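Vamov Storefront Support
Ticket 103-8
Product: Allimis fragrance catalog plugin
Store: Flevcombe
Priority: Normal
Status: Resolved

Summary
Scent note filters return no results for eau de parfum listings. Eau de toilette and body mist listings filter correctly.

Reported behavior
Opened 20th June. Selecting any base note (amber, vetiver, sandalwood) in the left-hand filter returns an empty page when the concentration is set to eau de parfum. Clearing the concentration filter brings the listings back. The store has 55 eau de parfum listings, all published and in stock. The merchant confirmed that search by product name still works.

Environment
Allimis plugin, current release
Yoo theme, child theme active
Page cache on, object cache off

Steps to reproduce
1. Open the Fragrance category.
2. Set Concentration to Eau de Parfum.
3. Set Base Note to Sandalwood.
4. Page loads with "No products match your selection."

Log

Entry 1
Cleared page cache and reloaded in a private window. No change.

Entry 2
Switched from the Yoo child theme to the parent theme on staging. No change. Theme ruled out.

Entry 3
Exported the attribute table. The concentration value is stored two ways: "eau-de-parfum" on 11 older listings and "edp" on the 44 that came in through the supplier import. The filter menu shows one label for both but sends only the first value with the query.

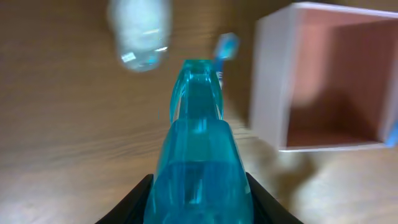 Entry 4
The 11 listings with the older value should still have appeared. Checked their note fields. Top, heart and base notes were typed into the short description and never saved as attributes, so the base note filter has nothing to match. The 44 imported listings have note attributes but the wrong concentration value. Each group fails one half of the query.

Entry 5
On staging, merged "edp" into "eau-de-parfum" and rebuilt the filter index. Sandalwood now returns imported listings. Older listings still missing, as expected.

Entry 6
Merchant supplied a note sheet for the 11 older listings. Imported it as attributes, with update existing products turned on and create new products turned off. Index rebuilt. All 55 listings present under Eau de Parfum, and the base note filters return the correct sets.

Entry 7
Repeated on the live store after a database backup. Page cache cleared. Merchant confirmed on desktop and phone.

Cause
Duplicate attribute value created by the supplier import, plus missing note attributes on older listings.

Resolution
Values merged, notes imported, index rebuilt. Import mapping changed so that "edp" is saved as "eau-de-parfum".

Open item
The supplier file also uses "edt". It maps correctly at present. Check the mapping again if the supplier changes its column headers.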